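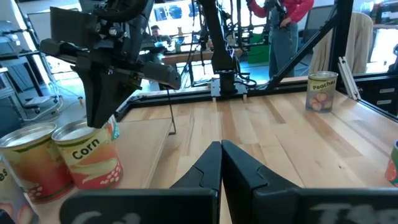
Figure 2. Two-arm cell with food cans on the bench top, wrist view. Labels facing forward include Corn and Peaches.

Category: Work and Automation > Field Studies

4. The can bench and the people beside it

4.1 Setting

The packing room at Gisetti's Cuvholm site makes up mixed grocery boxes for small shops. Orders are short and odd. One shop wants corn and peas, the next wants peaches and nothing else. Before the cells came in, all picking was done by hand from open shelves, and pickers walked a lot. A full shift meant 268 boxes per picker, a target set by the site and printed on the rota.

The cell we studied (Beta, the second version; the first was withdrawn before our visits) takes cans from a bench and sorts them by label. Figure 2 shows the sort of load it deals with. Cans stand apart, on a wooden top, with people working in the same room. Little guarding. This matters for what follows.

4.2 What we did

Field notes, 8 shifts, plus talks with pickers at the end of each. No recording of voices, at the request of the staff. Notes typed up the same evening where possible. Sylvie Landry did the coding of notes, the second author checked a part of it. Disagreements were settled by going back to the notebooks, which was slow, and in two cases the notebook didn't settle it either.

4.3 Less walking, more standing

The plainest change. Pickers used to walk between shelves; now they stand near the cell and wait for it to ask. Asking means a tone and a light. Most of the requests are about labels: a can turned the wrong way, a dented rim, two lables that share a colour. The picker turns the can, presses the button, steps back. Short job. But it can come at any moment, so you can't really start anything else.

One picker put it like this: "I used to be tired in the legs. Now it's my head." Another liked it, said her knees had stopped hurting and she'd take the boredom. We don't want to tidy these two views into one. Both are in the notes many times over, sometimes from the same person in the same week.

4.4 Who gets to teach it

New labels have to be shown to the cell. Supplier changes the peaches label, somebody has to hold cans up and move the arm through the pick by hand. At first this went to the technicians. It drifted to the pickers within weeks, as they were the ones stood there. It was not in their job sheet and was not paid extra at the time of our visits. Management called it "helping out". The pickers called it training, and wanted it written down.

Skill here is real but hard to see. Good teachers of the cell knew to leave a gap between cans for the fingers, and to put the tall ones at the back. None of this was in the manual. It passed by word of mouth, mostly at the change of shift, and newer staff on nights missed out on it.

4.5 Counting

The old target stayed on the rota after the cell arrived. It no longer meant anything for one person, since the boxes came from person and cell together, but supervisors still read it out. McKinnon, the firm that runs the rota software, could split the count by station and not by who had stepped in. So a picker who cleared jams all morning for a neighbour showed up as slow. This came up in nearly every talk we had and is in our view the most fixable thing on the list. See 5.2 for the change we suggest, and the site's reply to it.

We use cookies to remember your reading settings and to count visits. Accept all | Manage choices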